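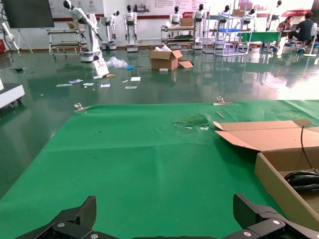

Casimiro, I have read your message twice and I still think the hall should keep the tablecloths. I know they are a nuisance. The green one at Lekota has fold lines that no iron has ever shifted, it needs binder clips along the far edge to stay put, and it has a torn patch bunched up right of centre where someone's dice tower would naturally go. I would still sooner play on it than on bare table. Dice on a hard top sound like a skip being emptied, and by the third game of the evening I can't hear Geum-ok read out her own cards.

On 13 October, or thereabouts, Casimiro Bustamante wrote:

> Hello all,
> Can we please talk about the cloths before the autumn open day?
> They never lie flat, cards catch on the creases, and Wammont
> want 30 a month to launder them, which they do badly.
> I propose we give the lot away and play on the tables as they are.
> If anyone feels strongly, say so by the end of the month.
> Casimiro

I feel strongly, so I am saying so.

Cards catching on creases: granted. I lost a very good hand of Plikamen last winter when the discard pile slid into the draw pile, and Bjarke ruled that we had to shuffle the lot. I have forgiven the cloth. Bjarke is under review.

Laundering: why are we paying Wammont at all? Two of us have washing machines big enough. I'll take the green and the blue if Nerea can manage the long ones, which won't fit on my line. Cold wash, no softener, or the cards skate off the far side.

Tears: I can patch. My patches are ugly but they lie flatter than what we have now. Anything past saving can be cut up for dice trays. Ignacio made one from an old curtain and has been smug about it ever since, with some justification.

If people really want a proper surface, Olura sell a rubber-backed mat by the metre. I asked for a price to cover every table in the hall and was quoted 800, at which point I thanked them and went for a lie down. We could buy one mat for the long table and see whether it survives a term of people putting mugs on it.

One other thing while I have you. Whoever borrowed the Plikamen rulebook, please bring it back. We have been playing the harbour phase from memory and Geum-ok's memory favours Geum-ok.

I can collect the cloths any evening after 7 if somebody lets me in.

Martin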